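Neltska to Drop Disposable Plates From School Lunches

April 2023

The town of Neltska will stop using throwaway plates in its school cafeterias when the next term starts. The school board approved the change this month after a trial that began in January at Lacson Elementary.

The town has ordered 2000 reusable plates from Vemix, a kitchen supply company based in nearby Markari. They will be shared among 3 schools, with the first 400 going to Lacson. The rest will be delivered over the summer.

During the trial, 278 students ate lunch from washable plates each school day. Kitchen staff told the board that trash pickup from the cafeteria was cut from five times a week to two. They also asked for a second drying rack — the one they have now fills up before the last lunch period ends.

Lunch prices will stay the same. The board set aside money for a new dishwasher at the middle school, where the current machine is too small for the extra load.

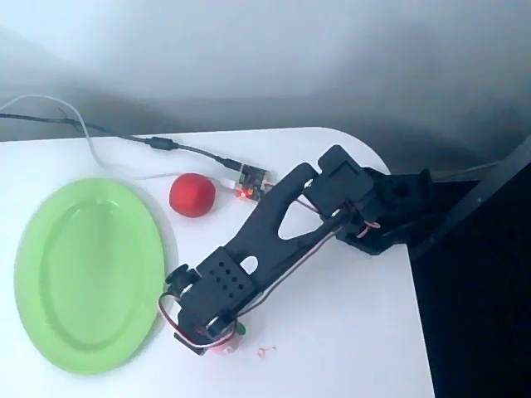 A green plastic plate on a white table.

Parents can send questions to the school office until the end of the month. The high school will keep its paper trays for now, and the board plans to look at the matter again next year.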